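Bambridge Comics and Small Press Group
Minutes of the September meeting

Held in the upstairs room at the library, Thursday, 7.30 pm. Twelve members present. Apologies were received from four members and from the representative of the Clokine anthology, who sent a written report (see item 4).

1. Minutes of the previous meeting

Agreed as a correct record, with one change. Under item 6 the price of a shared half table at the autumn fair should have read per day and not per weekend. The secretary will correct the copy on the website.

2. Matters arising

The long-arm stapler has been repaired and is back in the cupboard. Members borrowing it should write their name on the sheet inside the door and put it back with a full strip of staples.

The missing box of back issues has been found. It had been put with the film club's things. It holds issues 3 to 7 of the group's own comic, in fair condition apart from some bent corners.

No reply yet from the bookshop about a small press shelf. The secretary will go in and ask.

3. Lending library

The library now stands at 486 items after a donation of older British weeklies and a part run of a science fiction title, both unbagged. It was asked whether the weeklies should be lent out at all, as the paper is brown and splits at the fold. After some discussion it was agreed that they may be read at meetings but not taken home. The rest of the donation can be lent in the normal way.

The loan period stays at one month. A suggestion that members be allowed to keep long collected editions for two months was put to a vote and carried, seven to four, one member not voting.

It was noted that volume 2 of the Alexiou collected edition has been out since spring. The member who has it was present and will bring it next time. Three people are waiting and will have it in the order they asked.

4. Clokine anthology

The written report was read out. The theme for the next issue is "Night Bus" and strips may be one, two or four pages. Three-page strips cause trouble with the layout and will be sent back. Black and white inside, colour on the cover only. Pages should be supplied at print size with bleed on all four sides, and lettering should be kept well clear of the trim. Last time two strips lost the ends of their captions.

The print run was discussed at length. The last issue was printed in a run of 700 and there are still five boxes under the stairs. One view was that the price per copy goes up sharply on a smaller run. The other was that unsold copies cost more than that. It was agreed to ask the printer for prices on two smaller runs before deciding. The page count will be 80 including covers, so contributors should let the editor know early if they are dropping out.

Two members asked for the deadline to be moved back by a fortnight. Agreed, on the understanding that it will not be moved again.

5. Reading group

The book was the first volume of Ziltov. Opinions were mixed. Most liked the colouring and the long silent chapter in the signal box. Several found the middle hard to follow, as the two brothers are drawn very much alike and one of them changes his coat. One member had read it twice and said the second reading was easier. Another gave up at the flood. It was felt that the lettering in the translated edition is too small for the balloons and leaves them looking half empty.

Next month's book is the Alexiou collection, volume 1. There are two copies in the lending library and the town library has one more. Members without a copy can read the opening chapters at the meeting from seven o'clock.

A proposal to read a run of monthly issues next instead of a collected book was left until the new year.

6. Autumn fair

The group has one full table, by the side door. A rota was passed round and the Saturday is covered. The Sunday afternoon has one gap, from two until closing. Members selling their own comics should price them on the back in pencil and hand in a list beforehand – last year there was some confusion over who was owed what.

The banner needs new eyelets. The cash tin float was agreed at the same amount as before. Card payments will be taken on the group's reader if the signal in the hall allows it.

7. Drawing evening 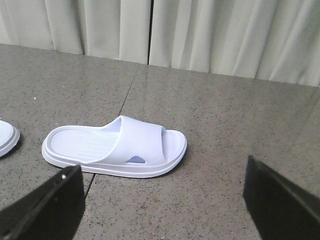

The drawing evening will go ahead on the usual night, with perspective as the subject and feet and footwear as the second half. Members had asked for this after the last set of critiques, when it was pointed out that a lot of characters were standing behind low walls or in long grass. People should bring sketchbooks, a soft pencil and something for inking. For the footwear part it is best to begin with a simple shape. A plain slide sandal seen lying flat, heel to one side and open toe to the other, is mostly one long rounded oval with a thick sole, and the groove along the side of the sole gives a useful second line to follow round the curve. Laces and buckles can come later in the evening. Those who want to go straight on to boots may do so at the far table. White objects should be tried in line only first, then with one light tone in the shaded parts, so that they still read as white when printed.

There is a charge of two pounds for tea and paper. Finished pages can be put up on the board and the best of them may go in the newsletter.

8. Website and newsletter

The web page still lists the old meeting room. This will be changed. The newsletter needs reviews of about 12 lines each, on anything read this year, old or new. Reviewers should avoid giving away endings and should say which edition they read.

It was asked whether the newsletter could carry a four-panel strip on the back page. Agreed for a trial of three issues. Members should send in roughs first.

9. Any other business

A member has a drawing board and a lightbox to give away, both in working order. Ask at the next meeting.

The room must be cleared by half past nine. Chairs to be stacked in fives, and the window by the sink shut.

The meeting closed at 9.20 pm. Next meeting in October, same room, same time.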